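The letter that restarted the search was two pages long and had sat in a church office in Jivthorpe for decades. It named a hillside, a stream and a farmer who had buried part of a parachute.

Ebere Wike read it three times before she called her cousin. Their great-uncle, a navigator, had been listed as missing since the war, and the family file ran to 400 pages without once mentioning a stream.

"We had been looking on the wrong side of the ridge," Wike says. "My mother walked that ground twice."
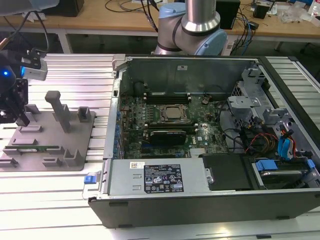
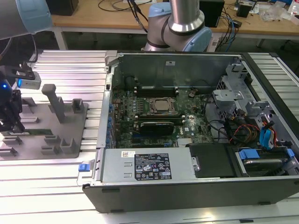

Lok-yiu Fung, a retired surveyor, compared the letter with old field maps and narrowed the area to a strip 50 yards wide. The stream had been moved when the road went in - older maps show it farther east.

A first visit in May turned up bent aluminum and part of a buckle. Neither can be tied to the aircraft yet. Babatunde Garba, who farms the land now, has agreed to leave the strip unplowed until a recovery team can look at it.

Wike has sent copies of everything to the case officer and is waiting for a reply.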